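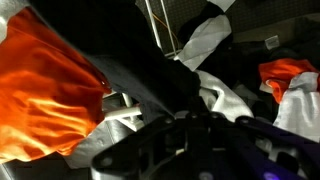 Item 3: satiny orange fabric and black cloth by what looks like a wire rack

Costume and Linen Store Working Group
Minutes of the June meeting, held in the upper store at 9 a.m.

Present: Mehwish Kakakhel (chair), Zeeshan Ghauri, Aisyah Ismail, Aqeel Rizvi (minutes)
Apologies: Waqas Mirani

1. Minutes of the previous meeting
Agreed with one correction. Under item 4, "table linen" should read "stage linen". Aqeel to amend the stored copy.

2. Matters arising
2.1 The hanging rail ordered from Lindqvist has been delivered. The end caps were missing and have been requested. The rail is not to be loaded until they are fitted.
2.2 The wash labels from Trema are the wrong width for the label gun. Zeeshan has returned them. Credit is awaited.

3. Sorting of loose fabric
3.1 Aisyah reported on the sorting of loose lengths. Satins and other glossy fabrics are to be kept apart from the heavier black cloth, as lint from the black shows on the orange satin and is slow to remove by hand.
3.2 The order of work was discussed. Zeeshan proposed lifting the black lengths away first wherever they overlap a satin, then dealing with the satin as a single piece. Aisyah preferred to take both to the bench and separate them there. Agreed to follow Zeeshan's order for one month and review.
3.3 Satin is to be rolled on card tubes, face inwards. Folding is acceptable for pieces under two metres if tissue is placed in the fold. Black cloth may be folded in the usual way and stacked on the lower shelf.
3.4 Pale lining pieces are to go in a separate bag at the time of sorting and not left under coloured fabric. Mehwish noted dye transfer on two linings last winter.
3.5 No fabric to be pulled across the uprights of the wire racks. Two satin lengths have snags that match the rod ends. Aqeel to look at the cost of plastic sleeving.

4. Cables near the racks
4.1 Zeeshan asked that cables be kept clear of the racks during sorting. Any cable running behind the fabric should be clipped to the wall side before work starts.
4.2 Agreed. Zeeshan to obtain clips.

5. Stock record
5.1 The stock record now holds 3,202 entries, of which 1,309 have no shelf code. Most of these are trimmings and short lengths.
5.2 Aisyah estimated that about 11 further sessions would be needed to add the missing codes. Sessions to be arranged with Waqas on his return.
5.3 The colour field is being filled in inconsistently. "Orange", "tangerine" and "rust" have all been used for the same bolt. Agreed to use the plain colour name, with the finish in the next field (satin, matt, brushed).

6. Supplies
6.1 Card tubes: Stevano has quoted for two lengths. The longer one to be ordered.
6.2 Storage bags: samples from Gruline were passed round. The zip was thought too coarse for satin. Mehwish to ask for the drawstring type.

7. Any other business
7.1 The key to the upper store is to be signed out in the book, including for short visits.

Actions
Aqeel: amend minutes; cost of sleeving
Zeeshan: cable clips; Trema credit
Aisyah: sessions with Waqas; note on colour names
Mehwish: Gruline drawstring bags; Stevano order

The meeting closed at 10.20 a.m. Next meeting in July, same room.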